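Flunotow发布Trakbridge第二版，双夹爪轨迹可在同一坐标系下回放

2024年6月10日　机器人软件

软件公司Flunotow发布了轨迹处理工具Trakbridge的第二版，主要更新是双夹爪数据的联合定位、衣物轮廓估计和一套新的折叠动作规划接口。公司称，新版本已经用在与Clestgate合作的Hajji衣物整理项目上。

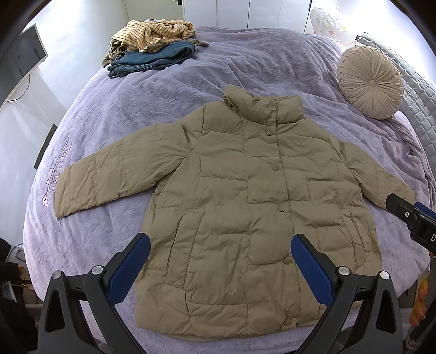 从单手到双手

Trakbridge第一版于今年1月推出，只处理一只手持夹爪的记录。操作者拿着夹爪干活，软件从夹爪上的相机画面和惯性数据里恢复运动轨迹，再转成机械臂能够执行的末端位姿序列。擦桌子、摆杯子这类任务用一只手就够了，衣服不行。把一件厚外套的袖子折进来，通常要一只手压住衣身，另一只手去提袖口，两边的动作在时间上差一点，折出来的位置就会偏。

第一版的用户当时的做法是把两只夹爪的记录分别跑一遍，再手工对齐。两条轨迹各有各的原点，需要在画面里找同一个参照物，常见的选择是床角、枕头的边缘或者柜门的缝。Flunotow感知组负责人Emiliano Ortuño说，这一步占掉了整理数据的大部分时间，而且不同的人对出来的结果不一样。

“有人习惯拿床沿对，有人拿柜子对。两个人对同一段记录，左右手之间能差出一个扣子的距离。”Ortuño说，“放到机械臂上，这段数据基本就废了。”

新版本把两路数据放进同一次优化里求解。软件先对每只夹爪单独做视觉惯性里程计，得到两条初始轨迹，再在两路画面中寻找共同看到的静止区域，用这些区域建立相互约束。家具、墙面、床头这类不会动的东西权重较高，织物表面的权重较低，被夹住或者正在移动的织物则完全不参与定位。

另一条约束来自夹爪本身。当一只夹爪出现在另一只夹爪的相机画面里时，软件会识别它的外形，估计两者之间的相对位姿。识别不要求看到完整的夹爪，只露出一根指尖时也能给出结果，不过给出的不确定度会相应放大，优化时权重随之降低。

时间同步

定位之外，第二版重写了时间同步模块。两只夹爪各自记录，时钟不共用，记录开始的时刻也不一样。第一版要求操作者在开头把两只夹爪轻轻碰一下，软件据此找到加速度峰值来对表。这个动作经常被忘掉，或者碰得太轻，峰值淹没在正常动作里。

现在对表动作仍然可以做，但已改为可选。没有对表动作的记录，软件会用两路画面中的共同运动来估计时间偏移。例如一只夹爪提起衣角时，另一只夹爪的相机也会看到布料在动，两边的运动曲线形状相近，错开的量就是时钟差。对较长的记录，模块还会估计时钟漂移，并把漂移曲线写进输出文件，供用户检查。

Flunotow在发布说明中承认，这种方法在两只夹爪长时间各干各的时候不可靠。左手在床头叠裤子，右手在床尾理袜子，画面里没有共同的运动，偏移估计就会发散。遇到这种情况，软件会把该段标成“同步未确认”，默认不导出。

衣物轮廓估计

感知部分的另一项更新是衣物轮廓。模块在每段记录的开头和每次松开夹爪之后各运行一次，输出一组边界点和部位标签，标签包括领口、袖口、下摆、门襟和口袋。规划模块后面用的就是这组点。

薄衣服的轮廓相对好找，一件T恤铺在床单上，边缘是一条干净的线。厚外套麻烦一些。绗缝的面料一格一格鼓起来，格与格之间的缝线在画面里和衣服边缘长得很像，早期的模型会把胸前的横向缝线当成下摆。立领又是另一种情况，领子堆在脖子的位置，里外两层都露在外面，模型不知道该取哪一层的边。

开发组的处理是让模型先判断衣物的大致品类，再按品类套用一个粗略的骨架，最后在骨架附近找边界。对前面有一排按扣的外套，按扣连成的线被用来确定衣身的中轴，两只袖子再以这条轴为准分左右。衣服没有铺正时，中轴在画面里是斜的，软件不会强行把它扶正，规划时所有折线都跟着中轴走。

床单的颜色和花纹也会影响结果。发布说明建议，衣物和床面颜色接近时应打开深度估计选项，代价是处理时间变长。带压纹的床罩在侧光下会产生细碎的阴影，深度估计对此也有帮助，但在阴影很重的时候仍会多出一些假的边界点，需要在检查界面里删掉。

被夹爪挡住的部分，模块不会猜得太具体。袖口如果压在夹爪的指头下面，软件会从上一段可见的画面里取位置，取不到就输出一个范围。Ortuño说，早先的内部版本会把被挡住的袖口画得很完整，看起来漂亮，拿去规划时却抓空。后来开发组决定，遮挡部分一律带着不确定度往后传，由规划模块决定是等一等再抓，还是换一个抓取点。

Hajji项目的测试

Hajji是Flunotow与Clestgate合作的项目，目标是让双臂机器人在普通住宅的卧室里整理衣物，包括铺平、折叠和归堆。Clestgate负责硬件和现场，Flunotow负责从手持夹爪记录到机械臂动作之间的软件。

项目组用新旧两个版本处理了同一批记录，共2,038段，全部是双手操作，场地都是卧室的床面。第一版在没有人工对齐的条件下能够直接导出的有979段。第二版的对应数字，公司没有在这次发布中给出，理由是还有一部分标成“同步未确认”的记录在等人工复查，复查结束后会随技术说明一并公布。

Clestgate一侧的项目负责人Marcelino Escobar说，他更关心导出以后的事情。“导出来只说明文件是完整的。我们看的是机械臂照着走一遍，衣服最后在不在该在的位置。”

Escobar表示，卧室的床面比实验台难处理。床垫是软的，夹爪往下压，衣服连同床罩一起陷下去，相机离布面的距离随之改变。床上往往还有别的东西，靠垫、枕头、一堆还没叠的衣服，机械臂的运动空间没有想象中宽。第一版规划出来的路径只避让桌面和机械臂自身，放到床上，手臂会从衣服堆上方擦过去，把最上面的一件带走。

第二版在规划前会生成一张占用图，床面上除目标衣物以外的物体都被标成障碍，并留出一圈余量。余量大小可以调，软的东西可以设得小一些。Escobar说，现场人员目前倾向于统一用较大的值，先保证不碰，再谈速度。

规划接口与动作分段

新的规划接口把一次折叠拆成六个阶段：接近、压住、夹取、提起、翻折、松开。每个阶段有自己的起止条件，左右手可以处在不同的阶段，例如左手保持“压住”，右手依次走完其余几步。以前的版本只输出一条连续的位姿序列，中间任何一步出了偏差，后面的动作仍按原来的位置执行。

分段之后，控制器可以在阶段之间停下来看一眼。软件会重新运行轮廓估计，把新的边界点和预期的边界点作比较，偏差超过阈值就重新规划下一阶段。阈值按部位设定，袖口较严，下摆较松。公司解释说，厚外套的下摆本来就会起伏，要求太严只会让机器人反复重来。

人的动作里有不少多余的部分，分段也用来清理这些内容。操作者常常在折之前先用夹爪把布料抹平，抹一下，停一停，再抹一下。有些抹平是必要的，有些只是习惯。软件会把抹平前后轮廓几乎没有变化的动作标出来，由用户选择保留或删除。默认是保留。

夹爪开合的处理也有改动。手持夹爪的指面带有软垫，夹住厚布料时软垫会变形，单看开合角度很难判断夹住了几层。新版本结合开合角度和画面中布料的运动来推断：提起时如果只有外层跟着走，就标为单层；如果衣身前后片一起动，就标为多层。标签连同置信度一起写入输出，控制器据此设定夹持力。置信度低的时候，控制器会先小幅提起，确认后再继续。

检查界面

除了算法，这次更新还改了检查界面。左右两路画面现在并排显示，下方是共用的时间轴，阶段用色块标出，同步未确认的区间用斜线填充。拖动时间轴时，两路画面和三维轨迹视图一起移动。用户可以在三维视图里看到两只夹爪的相对位置，也可以打开衣物的边界点，查看每个点的来源是当前画面、历史画面还是骨架推断。

边界点可以直接拖动修改。修改后软件只重算受影响的区间，不必把整段记录从头跑一遍。第一版里改一个点要等整段重算，现场人员为此抱怨过很多次。修改记录会保存下来，写明改了哪一点、改动量多大，后续训练轮廓模型时可以选择是否纳入。

批处理命令的参数名称有变动。旧脚本中用来指定参考夹爪的选项仍可使用，但会给出提示，下一个大版本会移除。新的写法需要分别指明左右两路输入，顺序写反时软件会根据夹爪的相对位置给出警告，不会自动交换。Ortuño说，自动交换曾经加过，后来拿掉了，有一种操作是两手交叉着折的，软件会在交叉的那一刻把左右对调，轨迹全乱。

输出格式方面，第二版保留了原来的位姿序列文件，另外增加了一份阶段文件和一份轮廓文件。只需要位姿的用户可以忽略后两者。三份文件共用同一条时间轴，时间戳以左手夹爪的时钟为准。

已知限制

发布说明列出了若干已知限制。镜子和反光柜门会让定位出现虚假的匹配，软件能剔除一部分，剩下的要靠用户在画面里画出屏蔽区域。挂在墙上的电视在关闭时没有问题，开着时屏幕里的内容会被当作静止或运动的背景，两种情况都会影响结果，建议录制时关掉。

垂下来的电线和细绳目前不会进入占用图，机械臂工作范围内如果有这类东西，需要手工加上。透明塑料和充气物品的深度估计不稳定，边界会忽大忽小，余量应当设得大一些。

衣物品类方面，连帽外套、背带裤和裙摆很大的连衣裙还没有对应的骨架，软件会退回到通用轮廓，部位标签可能缺失。完全反穿的衣服可以处理，只有一只袖子翻到里面的衣服会被判错。折叠过程中有第二个人伸手帮忙的记录不支持，软件检测到画面中有不属于操作者的手时会停止处理并提示。

对于从床边滑落的衣物，软件会在滑落发生的时刻截断该段，后面的动作另存。Escobar说，现场对这个做法有不同意见，有人希望把捡起来的过程也连在一起，供机器人学习如何补救。Flunotow表示正在考虑，暂时没有时间表。

升级与后续

现有用户可以直接升级，第一版的工程文件能够打开，但单手工程不会自动转换为双手工程，需要新建工程后分别导入两路记录。转换前建议备份标定文件。第二版对夹爪相机的标定要求比以前高，旧的标定结果如果残差偏大，软件会拒绝联合优化并要求重新标定，单手处理不受影响。

Flunotow没有公布新的授权价格，称现有合同内的用户不另收费。公司计划在后续的小版本中加入连帽外套的骨架和电线检测，并把检查界面的中文翻译补齐，目前部分菜单和报错信息仍是英文。

Hajji项目方面，Clestgate接下来会把测试从床面扩展到沙发和地毯。Escobar说，沙发的靠背会挡住一侧手臂，现有的双手分工可能要调整，项目组还在收集这方面的记录。首批记录完成处理后，两家公司会决定是否需要为沙发单独训练轮廓模型。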